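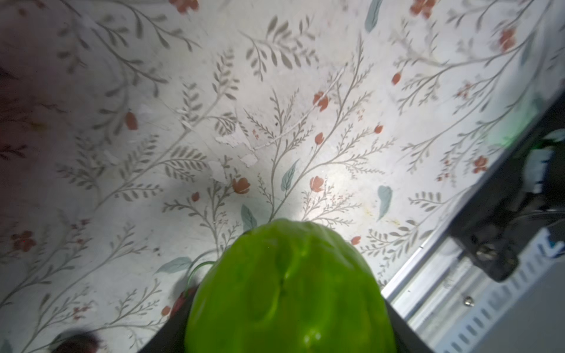
The Javitero and a choko, as seen from the wrist camera.

4 min read

So I've had the Javitero arm for three weeks now, and a few of you have been asking (Revathi Pinto, more than once!) whether it's worth the money. Short version – mostly yes, with a couple of grumbles.

I bought the kit with the wrist camera add-on from Poduval, who do the sales and support for it. Mine was $1119 with the camera, plus another $50 for postage. That's not pocket money, and I did sit on the order page for most of September before I caved.

Putting it together took me a weekend. The manual is fine up until you reach the cabling, and then it goes a bit vague and you're left staring at a diagram with one arrow on it. I ended up emailing support and got a reply from Kittipong Panyasiri the same afternoon, with a marked-up version of the drawing that really should be in the box. Full marks to him, half marks to the manual.

The thing I wanted to know was whether it could hold odd-shaped stuff from the veggie garden. Every demo video has it picking up a foam cube, and I don't grow foam cubes. I grow chokos, far too many of them, and a choko is a rotten shape to grab. It's smooth, it's fatter at one end and it's got those creases running down it, so the fingers can sit nicely on one side and badly on the other.

My advice is to come at it with one finger either side and close slowly. The default closing speed is too quick for my taste, so I dropped it in the settings and I've been much happier since. I'd also turn the grip force down before you go anywhere near a ripe tomato (ask me about my benchtop).

The wrist camera is my favourite part, and I'd tell anyone to pay the extra. You get a proper look at what's between the fingers, though anything pale and shiny tends to blow out a bit and you lose the colour. Ravindra Singhal reckons a lamp off to the side sorts that out, so I'll give it a go. A busy, flowery background like mine might bother some software, but a bright green choko is pretty hard to lose!

Grumbles, then. The fans are noisy, the app logs me out whenever it feels like it, and the spare finger pads only come in packs of three, when you need two. Who decided that?

I'm trying eggplants next. If you've got one of these and you've found a decent grip setting for anything with a slippery skin, pop it in the comments.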